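1/ Spent most of February getting our lane-keeping car back into shape after the new windshield went in, and a few of you asked what that involves, so pour yourself something and settle in, because I do go on a bit.

2/ The computer in the trunk was fine. The trouble is that the forward sensor bracket glues to the glass, and new glass means new glue and a slightly different angle. On our floor target at the Pleltevwood shop it was pointing 18 mm too far left at full distance. Sounds tiny, I know! The car disagreed.

3/ So you loosen the two lower screws, nudge, snug them up, measure again. Ntombi Moodley called out the numbers and I did the nudging, and we had a very nice morning of it. Then the road check, where I mostly look at how the lane lines hold up going in and out of shade. 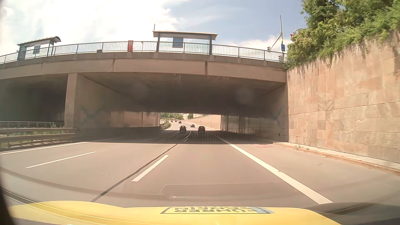 4/ Overpasses are my favorite test and my least favorite result. You go from sunlit asphalt into a hard band of shadow, and you pick up a reflection of little dark dots on the windshield right over it. My first log had the right-hand line dropping out for 25 frames, and I moped all through lunch.

5/ The cure was partly cleaning. Inside of the glass, fresh cloth, no glass spray anywhere near the bracket – put it on the cloth first. I also lined the top of the dash with matte black felt, which cost less than the lunch. Second log, same spot: four frames.

6/ After that I want a long boring stretch with a thick solid line on the right, short dashes on the left and a few cars up ahead. Dark seams in the asphalt are a bonus, because a badly aimed sensor loves to call a seam a lane marking.

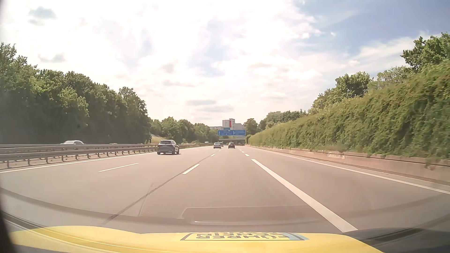
7/ Last job is the paperwork. Screw torque, target offset and glass batch all go in the notebook, plus the odometer reading. I recheck the bracket after 300 miles, once the glue has really had time to settle in, and I wipe the inside of the glass every single morning.

Comments

Aitana Urquijo
We fought the same bracket at Ollcombe. Do you let the glue cure overnight before you aim it?

bralport_bench
Felt on the dash! Going to try that tonight.

requena482
Four frames is great, stop moping :)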